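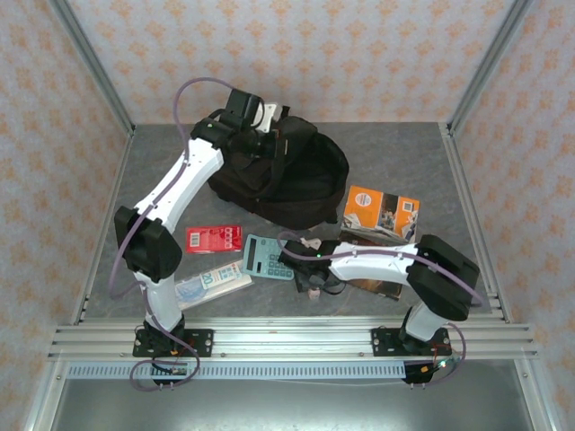

Home Journal Recipes Walks About Contact

Learning to walk slowly in July

I have always been a fast walker. I get it from my mother, who used to march us round the shops as though the last bus was leaving, and for years I thought a good walk was one that left you red in the face and home in time for lunch. Then we rented a little place in Benaleo for the summer, and Benaleo put a stop to all that.

The village sits at the bottom of a hill and everything worth having is at the top. The baker's is up there, and the church with the crooked step, and the path that goes along the ridge to Dundia. It's 2,620 steps from our door to the ridge gate, or so my phone tells me, and I'm inclined to believe it because my knees agree. The first morning I went up at my usual pace and had to sit on a wall for so long that a cat came and sat with me.

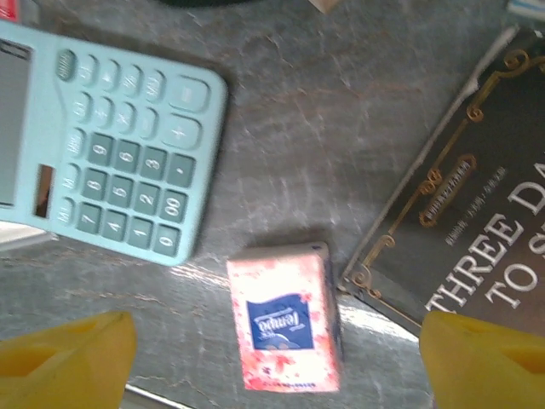 Planning a walk is half the fun, I've always thought, and I used to do it terribly badly. I'd look at the map, pick the furthest thing on it and set off with a banana. These days I sit down the evening before with a pot of tea and work out the climb and the miles, and I do it on a calculator, a proper one with big plain number keys and a double nought, so much kinder to my eyes than the one on my phone. The ridge walk to Dundia and back comes to 800 feet of climbing, and I now allow myself the whole morning for it – plus a bit extra for the bench by the spring, where there's nearly always a breeze.

And I see so much more! There are wild strawberries all along the bank below the ridge gate, tiny ones, and I must have stormed straight past them a dozen times. There's a stone trough with ferns growing out of the side. There's a gap in the hedge where, if you stop, you can see clear down to the river at Hirkedetti, and on a still day you can hear the bell there as well.

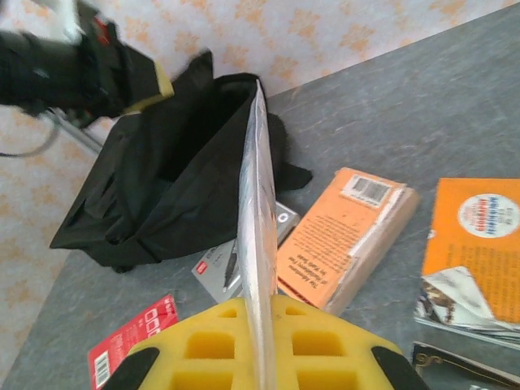
What time should you set off for a long walk in hot weather?

I'd go by six in the morning if you can bear it, so that the steepest part is behind you before the sun comes over the hill.

I was never an early riser before this, I should say, but the light at that hour is lovely and the baker has the first loaves out by the time I'm level with the shop. I eat the end off mine on the way home. We're here until the plums are ready, and I've promised myself the far side of the ridge before then, at my new pace, with two bananas.

14 comments 37 shares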